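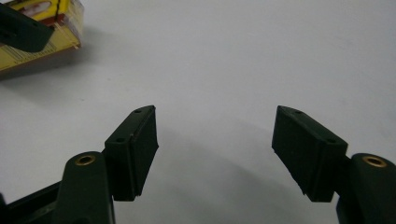 The Night Bus to Pawlak

Grażyna Kurek had been told that the bus would leave at ten past nine, but at twenty past nine the driver was still standing beside it and eating a roll with egg. She sat in the second row, on the side of the window, with her handbag on her knees. In the handbag there was a jar of plum jam, wrapped in two newspapers, and a letter which she had read so many times that the fold had become soft like cloth.

It was November and the rain was thin. The windows of the bus were grey from inside.

"Is this one free?" asked a man with a wet cap.

She moved her coat. He sat down carefully, as people do when they have a bad hip, and he put a cardboard box between his feet. It had holes in the top, made with a pencil.

"To Pawlak?" he said.

"To Pawlak."

"The last stop. Then we will know each other well by the end."

She did not want to know him well. She wanted to look at the road and prepare what she would say to her sister. She had 106 kilometres for it, and at home, washing the dishes, this had seemed to her more than enough. Now she was not so sure. She had the first sentence, which was "Good evening, Halina." After the first sentence there was nothing.

The driver finished his roll, wiped his hands on his trousers and got in. The bus shook and went.

They passed the mill, the petrol station and the long wall of the cemetery. The man with the cap told her that his name was Tadeusz Malinowski, that he had repaired clocks for most of his life, and that in the box there was a hen.

"A hen," said Grażyna.

"For my daughter. She has three, but they are all stupid. I thought she should have one intelligent."

From the box came a small sound, like a door which somebody opens slowly.

"How do you know that she is intelligent?"

He thought about it. "She comes when I wind the clock in the kitchen. Every evening at seven. The other hens hear the same clock and they don't come."

"Maybe they don't like clocks."

"Maybe," he agreed. He was not offended.

In Zovby four people got off and one girl got on, with a violin case. The road began to climb. Grażyna took out the letter, but it was too dark to read and she put it back. She knew it anyway. Dear Grażyna, the roof has been done at last. It cost less than we feared. The room on the east side is dry now and there is a bed in it. I don't write this for any reason. Halina.

They had not spoken for 15 years. At the beginning it was because of the money from their mother's field, which was 300 for each of them after everything was paid, and which Grażyna had received in an envelope with only 280 inside. She had counted it twice at the kitchen table. She had not telephoned to ask. She had waited for Halina to say something, and Halina, who perhaps did not know that there was something to say, had waited for a thank you. So the first winter passed, and then it was difficult, and later it was a habit, like taking sugar in tea.

"You are going to family?" asked Tadeusz Malinowski.

"To my sister."

"That's nice."

"I don't know yet if it's nice."

He nodded and looked straight in front of him. She waited for the next question and was ready to be cold with it, but he only bent down and put one finger into a hole in the box. He kept it there for a while.

"She has pulled out some feathers," he said. "From nerves. She was never in a bus."

"Does it hurt her?"

"I don't think so. But she looks worse, and I wanted that she makes a good impression."

Grażyna laughed, which surprised her. She opened her handbag and moved the jar to one side, and she found the half of a dry bread roll which she had taken for the journey and forgotten. She broke off a piece and made crumbs of it in her palm.

"May I?"

He lifted the lid by the width of a hand. In the darkness there was an eye, round and orange when the lamps of a lorry went by, and then a beak, very quick. It tickled. The girl with the violin leaned over the seat to see, and asked what was the hen's name, and he said that she had none, because you should not give a name to a present before it is given.

After this the road went down again. The girl slept. The driver put the radio on, quietly, a programme in which people telephoned and asked for songs for their wives. Grażyna tried once more to prepare her sentences. I was passing by, she thought, but nobody is passing by Pawlak, there is only the river behind it. I brought you jam. This was true, at least. The plums were from the tree which their father had planted, and it was the only good year for them since long ago.

At the last stop there was one lamp and under it two women, standing far from each other as strangers do. The younger one waved with both arms.

"Papa! What have you got there?"

"Wait," he called, "wait, I must get down first, my hip."

Grażyna held the box while he took the steps one by one. It was warmer than she expected, and it moved its weight from one side to the other. When he was down she gave it to him, and he touched his cap to her.

Then she had only the handbag. The other woman had a blue scarf and had become small. She had their mother's way of standing, with one foot turned out.

"It was late," said Halina.

"The driver was eating."

"He always eats. I told the office about it." She looked at the handbag. "Is it heavy?"

"It's jam."

"From the tree?"

"From the tree," said Grażyna, and she gave her one handle of the bag, although one person could carry it easily, and they went up the road like this – a bit crooked, because Halina was now the shorter one – with the bag between them.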